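New shelving for the Kallgate store

October 2020

The store room at Kallgate is getting new shelving this autumn. The old metal racks were taken out in March after two of the uprights were found to be bent, and most of what they held has been in boxes in the corridor ever since.

The replacement units are white plastic and come flat. Each shelf is a shallow moulded tray with a raised rim, and the poles fit into the tray to carry the next level. They were ordered through Ikelard, and the first 12 have been delivered. Another 13 are due before the end of term.

Yoon-hee Yang, who runs the store, said the order of work matters more than people expect. "Get the poles into the bottom tray while it is still on the floor, and press each one right down before you go near the next level," she said. "If one is sitting high, the whole thing leans, and you won't notice until there is something heavy on top." 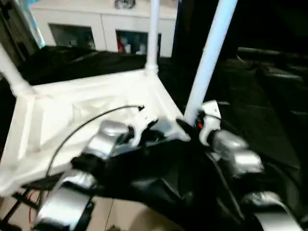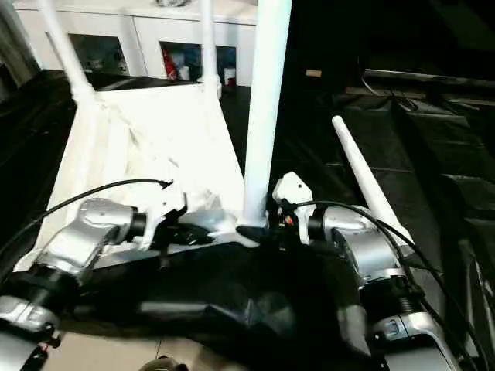 Stores and Equipment | Kallgate

Once the units are up, the long wall will be used for cables, lamps and small parts, and the short wall for cleaning supplies and paper. Heavy items such as power supplies and batteries will stay on the floor or on the lowest level. Anything over 30 kg should go to the Sirnside building, where the Bachmann cabinets are still in use.

Every tray will have a label on its front rim with a letter for the unit and a number for the level. The lending list is being rewritten to match. Until the new list is out, please ask at the hatch before taking anything, and return it to the hatch as well. There are 75 items on loan at the moment with no return date against them, and Yoon-hee would like to hear from anyone who thinks they may have one.

The corridor boxes will be emptied in the order they were packed. Boxes without a name on the lid will be opened and sorted last. If you need something from one of them sooner, send a message to Stores with the name of the item and the colour of the tape on the box.

The hatch will keep its usual opening hours while the work goes on.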